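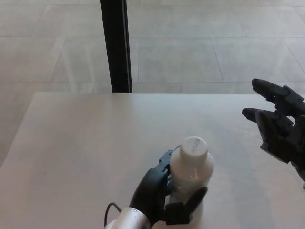 Fig. 1. A white plastic bottle with a screw cap, upright on a light gray tabletop. The cap carries small dark print.

Household Materials and Claims
Handout 4: Bottles, caps and what the label says
Course leader: Piyumi Sarkar, Drinumbridge Evening School

Read before the session. Bring one plastic bottle from home, rinsed, with its cap and its label still on. Last March half the group brought bottles with the labels soaked off and we had very little to argue about.

1. Where we got to last time

We ended on Shahnaz Pathirana's question, which I promised to put in writing: if a bottle is sold as "refillable," what has the seller promised? My answer is very little. Any bottle with a screw cap can be refilled. You can refill a jam jar. The word describes something you are able to do with the object, and it commits the seller to nothing. There may be no refill on sale anywhere near you. The refill may cost more per ounce than a new bottle. Both happen, and you should check before you feel pleased with yourself.

2. Reading a plain bottle

Look at Fig. 1 and try to write down what you know about the contents. You should have a short list. The lower half has a milky, uneven tone that suggests a liquid. Past that you are guessing, and most people guess fast. When I used this exercise with the Huet group, I got hand lotion, vitamins, drain cleaner and school glue inside a minute, each offered with total confidence.

Ask yourself what the guess rests on. Usually it's the color. White plastic reads as clean, medical or mild, and manufacturers know it. Bleach comes in white bottles. So does baby shampoo. A color can't tell you which one you are holding, and the shape isn't much better.

For the same reason I am not impressed by the advice to decant everything into matching containers. It looks tidy on a shelf. Then the original goes in the trash along with the directions, the warnings, the ingredients and the batch number. If you must do it, write the name of the product and the date on the body of the bottle in permanent marker. Don't write only on the cap. Caps get swapped.

3. Print on caps

Small print on top of a cap can be opening instructions, a maker's name or a code. People tend to assume it is important because it is hard to read. Sometimes it's only the cap supplier's advertising. Read it with a magnifier before deciding, and write down the exact words. "Push down and turn" is an instruction. "Sealed for freshness" is a slogan, and you'd want to know what the seal is and whether you can see if it has been broken.

A related point came from Amber Kershaw, who objected to my calling a stiff cap "child-resistant" in session 2. She was right. Stiffness alone doesn't earn that name. A child-resistant closure is designed and tested as one, and "resistant" doesn't mean "proof." Store the bottle up high whatever the cap says.

4. The half-full problem

Semi-opaque plastic gives you a rough idea of the level inside, and people trust it too much. Residue clings to the wall. A thick product leaves a film that looks like contents. Light from one side can make a band of shadow look like a fill line. Stand the bottle on a flat surface, wait, and look at it from level height with a lamp behind it. If it matters, weigh it.

Weighing is what we'll do in class. The bench scale reads in grams, and our practice bottle holds 200 ml of water when filled to the shoulder. Procedure:

Weigh the bottle empty, cap on. Write it down.
Fill to the shoulder with water, cap it, dry the outside, weigh again.
Pour some out, without measuring how much.
Let your partner estimate the volume left by eye, and write the estimate before anyone touches the scale.
Weigh, subtract the empty weight, and compare. One gram of water is near enough one milliliter for our purposes.

Please don't adjust the estimate afterward. I can tell, and the bad estimates are the useful ones. The rule about grams and milliliters is for water. Oil is lighter and syrup is heavier, so don't carry it home and apply it to everything in the cupboard.

5. A claim to take apart

The leaflet for Gekden surface cleaner, copies at the front desk, says: "369 households agreed: cleaner surfaces in 10 seconds." Work on this in pairs. Some places to push:

Agreed with what, exactly? Were they asked, or did they tick a box on a form that came with a free bottle?
How many households were approached?
Cleaner than what? Than before wiping, presumably. A damp cloth would manage that.
Does the 10 seconds include drying?
Who looked at the surfaces, and how?

A smooth, pale, matte tabletop is a poor witness here. Streaks may be leftover product, smears from the cloth or just the light, and you can't sort one from another by looking from where you happen to be standing. Move your head. A reflection will shift and a smear will stay put.

Naa Opoku's group argued last term that the Darnetti leaflet was more honest for giving no numbers at all. I don't agree. Leaving out the evidence isn't a form of candor. We can have that fight again if there's time.

6. For next session

Write one page on the bottle you brought. Copy out every claim on it word for word. Beside each, put one of these: can check at home, can check with effort, can't check, means nothing. Expect the last group to be the largest, but give your reasons, as I will mark down anyone who writes "means nothing" all the way down the page out of habit.

Hand in to Shahnaz Cassim at the front desk before 6:30 p.m. Rinsed bottles may be left in the crate under the window. No cleaning products with anything still in them, please.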